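# Chapter 2: Chores as an Engineering Problem

A machine that welds car bodies does the same thing all day to parts that arrive in the same place. A machine that clears a table gets neither of these comforts. The question in this chapter is how far present systems can be trusted with ordinary domestic work, and the table-clearing task will serve as our test case throughout.

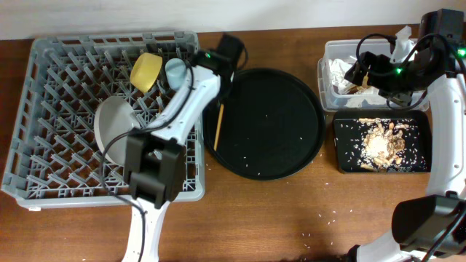
*Reading time: 37 minutes, excluding exercises*

Three classes of object matter here. Rigid items, such as cups and plates, keep their shape when gripped. Deformable items, such as paper tissue, do not. Granular matter, such as rice, cannot be gripped as a single body at all, and once spilled on to a tabletop it becomes a problem of coverage. Most published success rates refer to the first class only, and should be read with that in mind.

## 2.1 Rigid items

A cup is a favourable case. It can be held by its wall or its base, and small errors in the position of the jaws are usually forgiven. The harder part is release. A rack admits the cup in many poses, few of them good for drainage, and the controller must choose one while allowing for whatever is already there.

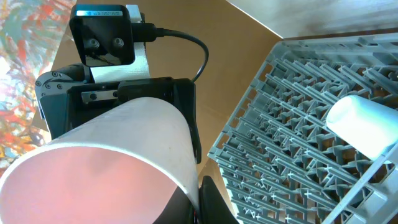

**Fig. 2.2** Cup held at the base end, mouth tilted downwards; a second cup lies on its side in the rack.

The Tovcombe trials, to which we return in Section 2.4, logged 1,854 attempts at placing cups and plates. An attempt was scored as complete when the item stayed in the rack after release. Orientation was not scored. A stricter rule would suit a householder better, and Exercise 3 asks the reader to draft one.

## 2.2 Deformable items

Crumpled paper has no fixed outline, and its far end may rest on other objects while the near end is held. Lifting it can drag a neighbour along. The planner must therefore treat contact beyond the fingers as part of the grasp. 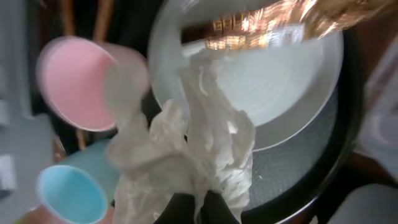 ## 2.3 What counts as done

Shetty's criterion calls a chore done when a person entering the room would not repeat any part of it. Kolau's is weaker and counts only the items moved. The two can disagree sharply on the same run, most often over loose grains.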